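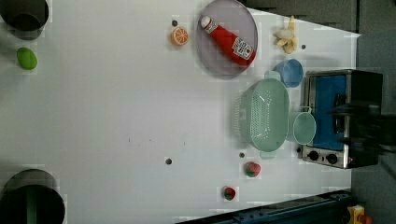

Grukum is out, and it's free

I'm thrilled to share that Grukum, our tool for comparing how fast body size evolves on different branches of a family tree, is open to everyone as of Thursday morning. We've been building it at Vundden for longer than I'd like to admit!

You give it a tree and a table of measurements, and it looks for branches where evolution sped up or slowed down. Our first big run used 1,446 species of freshwater snails, and it found 20 rate shifts — a few of them in groups I'd always thought of as pretty sleepy. The search itself uses the Lahtinen sampler, so trees with up to 2,996 tips will run on a regular laptop (start it before lunch, though).

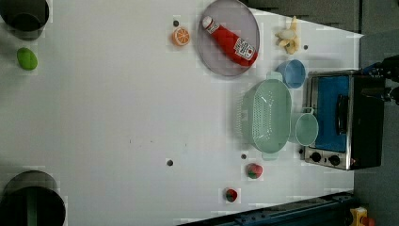

What's in the download

You get the program, the snail data, and a manual with worked problems, which our friends at Edutari tested in their fall methods class. They sent back 260 comments. I read every one, and the chapter on missing data is a lot better for it.

Reporters and curious biologists can reach me through the Vundden press desk. Bug reports go to the Grukum page, please!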